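[softgoods-storage] Re: Padded items on open shelving, shelf depth and stacking order

From: Chutima Ongart
To: softgoods-storage list
Date: October 5, 2025

Remo Cirillo wrote:

> We are refitting the side room at Prurnden and I have to settle the shelf
> spacing before the uprights are drilled. The stock is cushions, pads,
> quilted jackets and a few bolsters, all of it soft and none of it the same
> size twice. The Plodgate bays are 973 mm wide inside the uprights. The
> longest pad we have is 1078 mm, so it either goes in on the diagonal, gets
> folded, or stays out.
>
> Three things I would like opinions on.
>
> 1. Does anyone stack padded pieces flat, and if so which goes underneath?
> Our present habit is whatever was put away last goes on top, and the
> lower ones come out with a dent in the middle.
>
> 2. Is there any point in keeping colors together, or is it only for looks?
> Consuelo wants it by color. I would sooner have it by thickness.
>
> 3. Covers on or off for the winter? Ours go away in January and come
> back out when the heating is turned down.
>
> I have read the thread on vacuum bags from last year and do not want to
> reopen it.
>
> Remo

Remo, taking these in your order, with a digression on depth in the middle that you did not ask for but will need before you drill.

1. Stacking flat

Yes, and the larger piece goes underneath. The weight is a minor part of it. When a small cushion sits under a large one, the large one bends over the edges of the small one and takes a set along that line. With the large one below, the small one rests inside its outline and the only thing that suffers is the patch under it, which recovers overnight if the filling is any good. We went over to this two winters ago and the ridge across the big seat pads has not come back.

The exception is a firm small piece on a soft large one. A foam block on a loose fiber cushion will leave a square in it. Put those on separate shelves or turn the lower one every few weeks.

Two pieces in a stack is comfortable, three is the limit. At four the pile starts to lean, and the bottom one is flat by spring.

Keep the top piece clear of the piping on the lower one where the sizes allow. Piping holds a crease longer than the panel does, and once the cord has kinked inside its casing you will see it from across a room. If the top piece has to cross the piping somewhere, let it cross at a right angle.

A large soft piece will also droop at the sides if it is wider than what it is lying on. On a shelf this means the flap hangs into the bay below and gets caught when the next thing is slid in. On a narrow support I would fold the sides under, once each, and accept two soft bends.

Quilted pieces behave differently from plain ones. The channels let the filling shift only so far, so the piece bends at the stitching first. Fold along a stitch line and it will open out with very little to show. Fold across the channels and you get a crush in each of them. I would lay a puffer jacket out flat if you can spare the shelf, or hang it. Marisol Medrano hangs all of hers and has no complaints except for the space.
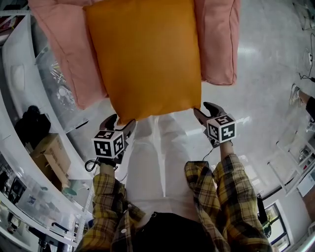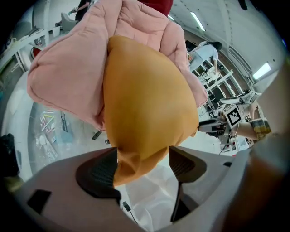
The orange piece and the larger pink one, two views.

1a. Depth

You gave the width but not the depth. If your Plodgate bays are the same pattern as ours, the shelf is 602 mm front to back. That suits a seat cushion and is too much for a scatter cushion, which gets pushed to the rear and forgotten. Our fix was a batten across the shelf, set where the small cushions should stop. It is screwed from below so that it can be moved.

For your 1078 mm pad the diagonal does work on paper. A bay 973 by 602 has a diagonal comfortably longer than the pad. But that is the diagonal of a line, and the pad has a width. Anything much wider than a bolster will foul the uprights at both ends. Cut a piece of cardboard to the outline of the pad and try it in a bay before you rely on it. I did the sum first and the cardboard second, and should have done it the other way around.

The alternative is to leave out the divider between two bays at one level and run a single long shelf. Ginette Gilbert did this on the bottom row, where the load goes straight to the floor. I would not do it higher up without asking the supplier.

Shelf spacing: measure the stack at rest, then add the height of your hand, flat, knuckles up. If you cannot get a hand in over the stack you will drag the top piece out by its corner, and corners are where the seams go. I have resewn enough corners to be firm on this one.

Side panels: solid or clear makes no difference to the stock, provided there is no direct sun. Clear ones let you see what is in the bay from the end, which saves some pulling out. They also show dust and they scratch. Wipe them with a damp cloth and never a dry one. What does matter is the edge. Run a fingertip down the front edge of every panel before you load the bay, and file anything that catches. Smooth fabric will pull a thread on a burr you can hardly feel.

2. Color or thickness

Neither, as the main key. We sort by size of footprint, then by thickness, and color comes last. The reason is the stacking rule under point 1: if the big ones are together and the small ones are together, you can make up pairs without hunting.

Consuelo has a point all the same. Color transfer is real with strong dyes and long contact. Reds are the worst of what we hold, followed by the deep oranges. Pale pink is usually the victim. Before you leave a strong color on a pale one for a season, do the rub test: a white cotton cloth, dampened, pressed on the back or underside of the strong piece and left for an hour under a book. If the cloth picks up anything, put a sheet of plain cotton between the two, or pair it with something of its own color. A dry cloth rubbed briskly ten times is the quicker version and will find the bad ones, though it lets the borderline cases through.

I would not use plastic sheeting as the interleaf. It slides, it holds damp, and it crumples into hard folds that print through onto a smooth cover. Old sheets cut down are better and wash easily. Tissue is fine under light pieces but turns to lace by the second season.

On labels: put them on the shelf edge and leave the item alone. Pins rust, adhesive migrates, and a tied tag leaves a mark the shape of the string.

3. Covers on or off

Off, if they have a zipper and the inner has a decent casing. Wash, dry completely, close the zipper, fold once, and lay the cover on top of its own inner. A cover put back on before it is fully dry is the one mistake that cannot be aired out later.

On, if the cover was fitted tightly. The Gauthier covers we have are cut close, and each time they come off the seam beside the zipper loses a little. They stay on and get brushed. A seam that runs along one edge of a cushion, with the others plain, should face the back of the shelf. It is the strongest edge but it is also the one that frays if things are slid past it all winter.

For soft pieces with no inner to speak of, such as a small pouch-shaped item or a loose cover on its own, do not bunch them into a gap to fill it up. A piece pinched at one end and left that way comes out with a fan of creases from the pinch, and steam only takes out the shallow ones. Lay it flat on top of something larger, even if it looks untidy.

4. Handling

You did not ask this either. Lift a cushion from two places, low down on opposite sides, and carry it level. Picking it up by one corner stretches the casing and sends loose fill to the far end. If the fill has already gone, hold the cushion by the empty end and slap the full end with an open hand, then turn and repeat on the other face. For a quilted piece, work each channel separately with the fingers from the full side toward the thin side. It is slow.

When laying a small piece on a large one, set down the far edge first and lower the near edge after it. Smooth outward from the middle. Air trapped under a smooth cover will float the top piece, and it will have moved by the next morning.

I turned up my notes on the Pirkoletti racks as well. Their shelf is a full 1000 mm wide, so your pad still would not go in straight, and the uprights are not drilled to the same pitch as Plodgate. I would stay with what you have.

If you send the thickness of the long pad and whether it is foam or fiber, I can tell you if it will stand a single fold. Foam at that length I would leave unfolded.

Chutima

--
softgoods-storage mailing list
Please trim quoted text when replying. Attachments are kept in the archive.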